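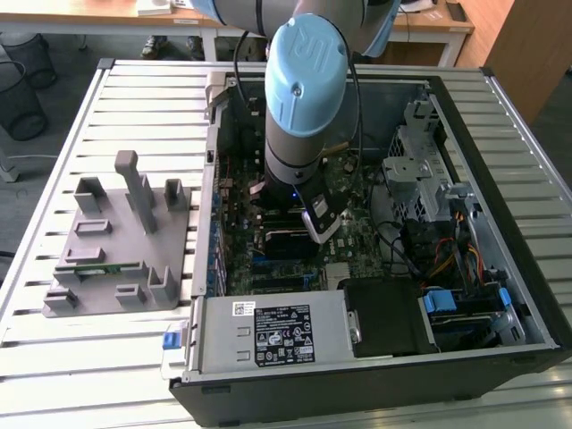 Visit report: Demer refurbishing shop, Flosstead
Jan 2, 2023

I went to Demer's open house to look at their robot cell for desktop computer work and to get real numbers for our own equipment request. We have a budget line for one cell next year and three quotes that do not agree on much.

Angeliki Xenos runs the cell and gave the tour. The job they started with is memory modules. The tower lies on its side on a slatted aluminum table, and the arm, a UR, comes down over the motherboard from above. A gray 3D-printed fixture stands beside the case, with slots for parts. Demer prints its fixtures in house, and Xenos said to plan on several versions before one is right. Their quote from Drulis had fixtures as a single line item. She would budget for a printer and a technician's time instead.

What I wrote down on cost and planning:

The arm was less than half of the total. Gripper, fingers, table, mounting, safety review and programming made up the rest. Our draft has the arm at about 80 percent, so that needs to be redone.

Gripper fingers are a consumable. Demer keeps 3 sets on the shelf and reorders from Cantero when one goes into use. Cantero's lead time for them was 15 days.

Overhead mounting cost more than a pedestal, but it left the sides of the table open for staff to load cases. If we go this way we need the ceiling checked before we order -- Demer did it afterward and lost a month.

Different case models are the main problem. They have taught the cell 30 models so far. Anything else goes to a manual bench. Our own intake list from last year has 178 models on it, most of them in small lots, so we should pick the most common ones and leave the rest out of the payback figures.

Cables get in the way. Xenos has a person tuck or remove loose wiring before a case goes to the cell, and that labor has to be counted too.

I asked about used arms. She had looked at them and decided against it over the warranty, though she thought a used table and used guarding would be fine.

Still open: whether Drulis will quote the gripper separately, and what the service contract costs after the first year. Demer is sending a copy of its spare parts list. I will revise the request when it comes in and send it around before the March budget meeting.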